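Planner treats the cable loop as free space, arm stops with protective fault

Tags: motion planning, point cloud, Robotiq, disassembly
Bernevach Community Help > Perception and Planning

Yuzhen Li

Good day to all. I am working on a cell which must take parts out of old desktop computers. The tower lies on its side with the cover removed, and the arm must reach down to the drive cage with a two-finger gripper. I use Likedum for the planning and Shemweta to make the collision map from the fixed camera.

The empty case is no trouble for me. In simulation I had 91 good plans one after the other. On the real cell the planner goes very near to the cables, and after 13 cycles I got a protective stop close to the drive cage. In the map I see the power supply and the cage walls well, but the black cables are missing or only a few points. I filter with a voxel of 30 mm. Must I make it smaller, or is the problem in another place? I put three views of the work.

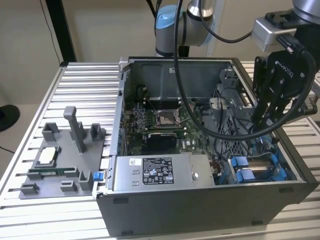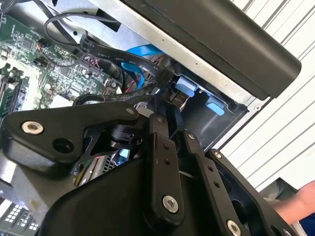
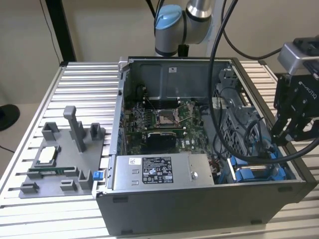 Bernevach Community Help, page 626

The wrist camera is not used in the map at present, I only look at it by eye.

Leopold Kofler

Dear Yuzhen, your voxel is much too big for this. A cable gives few points, and then the outlier filter takes it for noise and removes it. Please go to a smaller voxel and switch the outlier filter off for one test, so you know which one of the two is eating the cable.

There is also a second matter. In the first view a thick black cable comes from the arm and makes a wide loop over the case. It moves with the arm, so it will never be correct in a static map. I would attach to the wrist link a simple capsule, a little fatter than the loop, and let Likedum check it as part of the robot. For the cables inside the case I would merge the wrist camera before the last approach, with the gripper fingers masked out, otherwise the planner sees its own fingers as an obstacle and refuses everything. I lost much time with this in June.

tostier_user

same problem, I just made the speed lower and it stops less. did not look at the filter

Yuzhen Li

Thank you Leopold. It was the outlier filter, the cables are now in the map. The capsule I will try next, and I will write the values under this post.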